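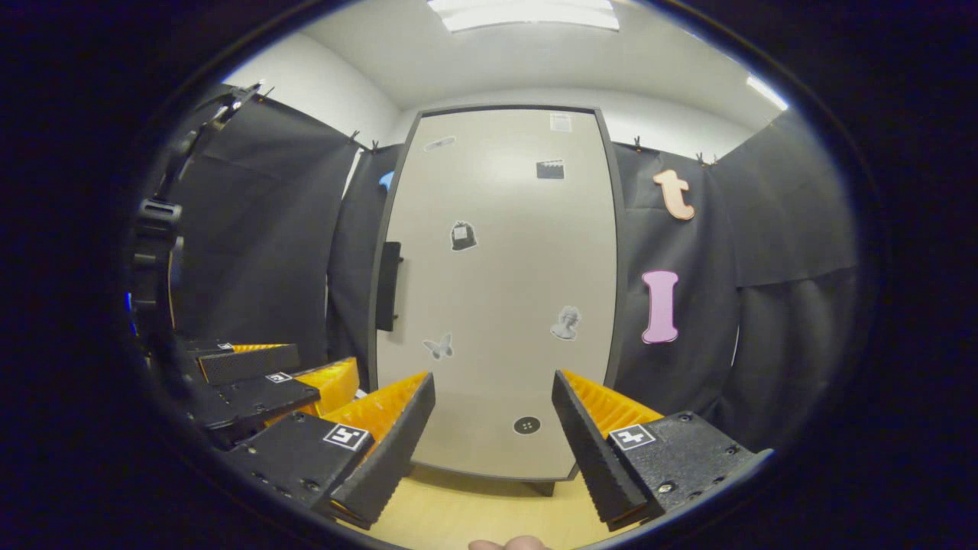
Minutes, page 12

Hello again, all. These are my notes from the October meeting about the small room, typed up the same evening while I could still read my handwriting. I was taking minutes and eating a sandwich, so if I've left out something you said, send it to me and I'll put it in.

We got going at 4:20. The last minutes were accepted with one fix: the shelf order went to Haugland, and I had written Erkel. Sorry, Erkel!

The door. This took up most of the hour, as I think we all knew it would. The question was whether to repaint it or leave it alone, and whether the stickers stay. There are seven of them on it at the moment, and I had no idea people felt so strongly. One side wants a clean off-white door with nothing on it, the way it came. The other side (me included, I'll admit it) likes it the way it is and thinks a bare door that tall looks like a clinic. We talked about the dark gray frame too, which everybody is happy with, so please don't let anyone near it with a brush.

In the end we voted to keep the stickers and put off the painting until spring. The rule from now on is no new ones without asking at a meeting first. I suggested a limit of 11 and got outvoted — fine, we'll ask each time.

The handle. Two people said the long black handle gets grubby and could do with being wiped more often. Agreed. It goes on the Friday list, except we don't have a Friday list anymore, so it goes on the new cleaning sheet, which I'm making. Someone asked about swapping it for a round knob. No takers. It's easy to grab when your arms are full, and the Pallanov catalog wants $49 for a plain knob, before shipping.

A sign. We still need the room name somewhere people can find it. Bremiro sent two samples, one with letters so thin I had to squint from across the table. We picked the thicker one. It'll go on the wall beside the door, at eye level, and I'm to ask if they can do it in dark gray to go with the frame. They want 20 days from when we order.

Keeping the room tidy. I brought this one up myself, so forgive the length. It's a small room and it fills up fast. Please take your boxes with you when you leave, and if you borrow the step stool, bring it back the same day. We also agreed that nothing gets parked in front of the door, even for five minutes, and that coats go on the hooks in the hallway.

Money. We have enough for the sign and a bottle of decent cleaner. The shelves are already paid for.

To do before next time: I order the sign and make the cleaning sheet. The shelf people call Haugland again about delivery, since they missed the first date. Whoever has the spare key, please bring it along.

Any other business: there was a short and very cheerful argument about cookies, and it's oatmeal next month.

We finished at 5:35. Next meeting is in November, same room, same time.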